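Two-arm liquid bench, shared workshop, Gronness
Walk-round checklist with comments
Builder: Kálmán Hegyi
Checked by: Khrystyna-Mariia Kobzar
Revision: March, second walk-round

Marks used: OK, FIX (before next powered run), ASK (I want an answer in writing), N/A.

I have used the Fitdale sheet as the base because it is the only one the workshop has. It was written for a drill press. Several lines don't fit a pair of robot arms and I have changed those without asking. Kálmán's own notes say the bench is "basically ready to run by itself." I have marked it as if that were a claim and not a fact.

1. POWER

1.1 Stop button within reach of the person standing at the bench: FIX. It's within reach if you stand where Kálmán stands. I don't stand there. Move it to the front or add another.

1.2 Stop button cuts both arms: OK. Tested 8 times, arms in different positions. Both stopped every time.

1.3 Arms hold position after a stop: ASK. They held for me with nothing in the grippers. I would like to see it with a full beaker before I believe it. The manual for the controller (the Imhof one) talks about holding torque in one paragraph and about "settling" in the next, and I don't know what settling means when there's a pint of liquid up in the air.

1.4 Outlet on its own breaker: OK. The panel in this building dates from 1960 and I asked for this line to be added to every sheet. Please leave it in.

1.5 Power strip off the floor: FIX. Liquid goes down. The strip was down too.

2. ARMS AND CABLES

2.1 Joint covers on and tight: OK.

2.2 Cables have slack through full travel: OK for the moves in the current program. Not checked for moves outside the program, and those are the ones that pull cables out.

2.3 Cables can't catch on anything standing on the table: FIX. They hang in loops. Clip them closer to the arm. Kálmán says clips made the wrist stiff last time. Then use softer clips.

2.4 Arms can't reach each other: ASK. They can. The whole idea is that they work over the same patch of table. The software is supposed to keep them apart. I asked what happens if the software is wrong and was told it hasn't been.

3. GRIPPERS

3.1 Fingers straight and matched: OK.

3.2 Finger pads clean: FIX. There is white fuzz on the inside of one finger. Wipe both pads before each session and put it on the start-up list. A dirty pad grips differently from a clean one and then we all spend an evening blaming the code.

3.3 Grip on the measuring syringe: ASK. The barrel is smooth plastic and the fingers are hard. I'd like a number for closing force written on this sheet. "Gentle" is not a number. 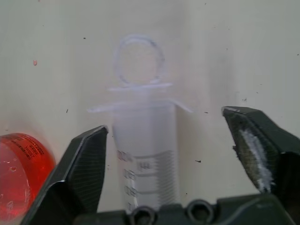 3.4 Scale readable while the syringe is between the fingers: OK for a person leaning in. The figures are gray on frosted plastic, so I have doubts about the wrist camera reading them under the evening lights. The success rate in Kálmán's log is 97 percent. The log is filled in by the same program that does the pouring. Have a person read the ml for one whole session, write it down by hand, and compare.

3.5 Specks on tabletop near the work area: FIX. Small, dark, several of them. I don't know what they are. If they're coming off the arms I want to know that. Wipe the table, do a run, look again.

4. LIQUIDS

4.1 Contents are what the builder says: ASK. Colored water, I'm told. Label every container with what's in it, by hand, in marker. Red liquid on a bench in a shared room will worry people, and it should.

4.2 Fill level suits the move: FIX. The big beaker is too full to be a first test. Start at a third and work up. If it pours well at a third we've lost ten minutes.

4.3 Tray or mat under the pouring area: FIX. None fitted. The work surface is two tables side by side with a seam between them, and a seam is a drain.

4.4 Towels at the bench: OK once I brought some.

4.5 No solvents, no hot liquids, no food for eating: see 5.2.

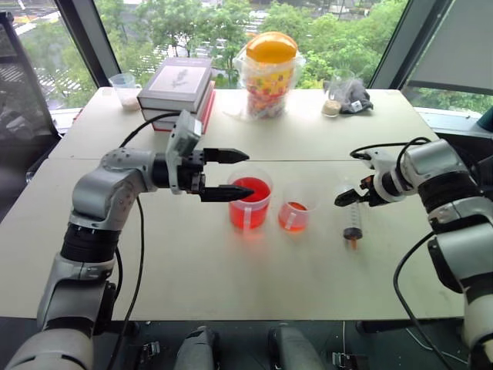

Items 4.2, 4.3 and 5.2: left gripper at the large beaker, right gripper by the syringe, table seam and candy jar behind.

5. TABLE AND SURROUNDINGS

5.1 Tables locked together: FIX. They are pushed together. That's a different thing. Clamp them underneath.

5.2 Loose items out of reach of the arms: FIX. Books, jars, a bag, candy. Kálmán says they are there so the vision has some clutter to deal with. Fine, then the clutter is part of the test and gets listed like everything else. The candy doesn't get eaten afterward. Mark the jar.

5.3 Glass: FIX. Swap the glass pieces for plastic until 1.3 is answered.

5.4 Daylight: ASK. There's a big window behind the table. Has anyone run this on a bright morning as well as after dark? The log only has evenings.

6. PEOPLE

6.1 Never run with only one person in the room: required, 2 minimum. One of them does nothing but watch and keep a hand near the stop.

6.2 Line on the floor for visitors: FIX. Tape is in the Cilton drawer with the labels.

6.3 Unattended running: NO. I know this is the goal. Bring me a month of hand-kept records and I'll read them.

Builder's comments (K.H.): Fair on the tray and the clamps, both will be done this week. I don't agree on 4.2, the big beaker behaves better with some weight in it. On 2.4, the two arms have never touched.

Checker's reply (K-M.K.): Then a third full should be easy to show me. On 2.4, please send the distance the software keeps between them and how it was measured. All FIX lines stay open until I've seen them in person.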